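# Lukow Parish and Congregation Records

Hello, and thank you for stopping by! This folder holds a plain-text collection of notices from small religious communities (parish newsletters, synagogue bulletins, mosque announcements, temple calendars and a good many Quaker meeting notes) that I have been gathering and tidying up for longer than I'd like to admit. There are 1183 notices from 55 congregations in this release, dated 31 March 2023.

## What's inside

- `notices.csv` has one row per notice, with the text, the tradition and the season of the year
- `places.csv` lists the congregations, with a short note on each one's history where I could find it
- `feasts.md` is my own running list of holy days and fasts, with all their spellings

Spellings are the big headache. The same feast may turn up in seven different forms, and I've left every one of them as written in the `text` column. The `feast_name` column has the settled form, so please search on that one first.

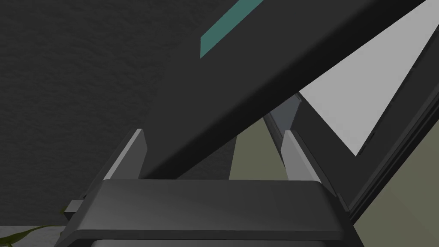 Traditions are labeled by what the congregation calls itself, even when a neighbor down the road would argue the point (and some of them do!). Where two communities share a building, each gets its own row in `places.csv`. I think of those pairs a bit like the two gray fingers in the picture, standing side by side on one base with an open gap between them, and the `shared_with` column is how you get from one to the other. Leave it blank if you add a congregation with a place all to itself.

## Known gaps

The Lecomte bulletins stop in September and I haven't found the rest. About 300 notices have no season filled in, mostly funeral and wedding announcements, which I wasn't sure how to handle. The Kisov pages were typed from faded copies, so go gently with the names of clergy.

## Using and fixing things

You're welcome to use all of this for study, teaching or family history. Please keep the congregation's name with any notice you quote. Corrections go to Thierry Lebrun, who looks after the Emach copy too, and it helps a great deal if you include the row number.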